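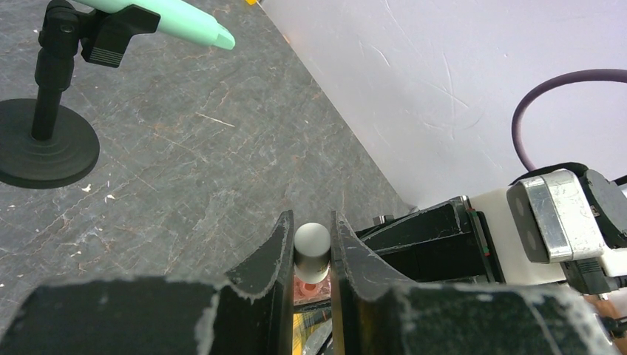
Figure 6.1 A two-fingered gripper holding a small capped vial upright.

Classroom Robotics > Student Projects > Chapter 6

Print this page | E-mail this page

CHAPTER 6
Gripping Small Objects

In this chapter you will:
- set the closing width of a two-fingered gripper
- write a short program to pick up a vial and put it down in a rack
- keep a test log and use it to change your program

The project in this chapter comes from the robotics club at Betdale, which entered the Grendero student challenge in the small parts class. Each team had to move vials from a bench to a rack, one at a time, with the caps facing up. A run lasted 30 minutes. A vial that tipped over scored nothing.

The club's first program closed the fingers at full speed. In 77 practice tries, 29 vials tipped or slipped. The members slowed the last part of the closing movement and lined up the fingertips with the centre of the vial. They tested again every Tuesday.

Your class can use any arm with a parallel gripper. You will need a rack, a few capped vials and a notebook. Fill the vials with coloured water before you start, and check that the caps are tight.

Before you read on
Pick up a pen using only your thumb and one finger. Where do you hold it so that it stays upright? Write down your answer. You will need it in Section 6.2.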